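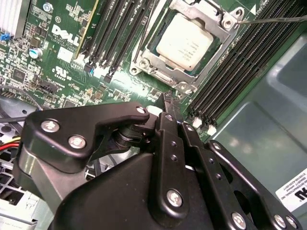

Lists > Flarkville Robotics Club > Build and Programming > May

Posted in May, 9:42 pm, by the teardown task lead

Re: arm time, and what counts as a finished board

Replying to the whole list, as three of you wrote to me off-list with the same questions.

> From: build team
>
> We got two sessions on the arm this month and spent most of
> the first one on the wrist camera. The processor socket looks
> fine in the picture when the arm is parked high. Once we come
> down into the case the fingers cover a lot of the view and the
> detector starts jumping between the socket and the ends of the
> memory slots. We have 600 labeled pictures, nearly all from the
> high position.
>
> Questions:
> 1. Can we take the board out of the case for the Celtley
> demo? It would be a lot easier on a flat table.
> 2. Does the arm have to do the screws, or can a person loosen
> them first?
> 3. Who is fixing the left finger link? It has play in it.
> 4. Is the grip limit still 300? We keep hitting it.

1. No, the board stays in the case. The Celtley rules say the computer is presented as it would arrive at a recycler, side panel off, nothing else removed. I asked whether a bare board would be accepted in the student class and the answer was no. It would also throw away most of what we did this spring on approach angles. The drive cage and the side wall are the reason we needed the angled approach in the first place, and the path planner already has both of them in its model. If you measure the case again, please put the new numbers in the shared sheet and don't edit the model file directly. Last time we ended up with two versions and lost an evening.

2. A person may loosen screws before the clock starts but may not take them out. For the demo I would like the processor left alone completely. The scored tasks are memory modules, cables and the drive, in that order. Locating the processor socket is worth points with no contact, so the arm only has to come down over it, hold still for the picture and report a position. Please do not try to lift anything in the socket. We have one Dell board that everyone is practicing on and I don't want to be looking for another one two weeks before the event.

3. I will take the gripper home and look at it. My guess is the pivot, and I would rather check that before anybody tightens screws. Some of them were put in with thread locker and some weren't, and the sheet that says which is which stops halfway. If you were the one who did the rebuild over the winter, send me your notes, even if they are only photos of paper.

4. The limit is still 300 in the config, in the controller's own units. It can go up to 4000, but the club setting stays where it is until the finger is fixed. If you are hitting it during a memory pull, check that the latches are open at the end of the slot first. Two of the failed pulls in the log were on a latched module. The arm was doing what it was told.

On the detector: 600 pictures from the high position won't help much for the low one. We need pictures with the fingers in view, because that is what the camera sees for the whole second half of the approach. The Irex team at the high school shared their set with us, 1523 pictures, many of them taken close in. Their gripper is a different shape, so I would use those for pretraining and then add our own. Ours should be taken at several heights over the socket and over both banks of memory slots, with the lamp on and with it off. The case wall throws a reflection that moves when the lamp does, and the current model has already mistaken it for a connector once.

Name the files the way the Ahuja script expects or it will skip them without an error. The script is the one from the fall, in the tools folder. It has not been updated for the new camera, but it runs.

Arm time for the rest of the month:

Programming has the early slot, 4:00 to 5:30. Build has 5:30 to 7:00. If the gripper is still at my house you can run the arm with the dummy weight on the wrist and work on paths. Don't bolt the old gripper on. Its plate is thicker and the collision model will be wrong.

Static straps: wear one whenever your hands are in the case, including when the arm is off. There are two on the hook by the door and there should be four. Check your bags.

Things I still need from people before the demo form goes in:

- a one-paragraph description of the task, from programming
- the parts list with prices, from build
- signed travel forms from anyone under 18
- somebody to drive the second car to Celtley

Reply to the list and not just to me, so the answers end up in the archive.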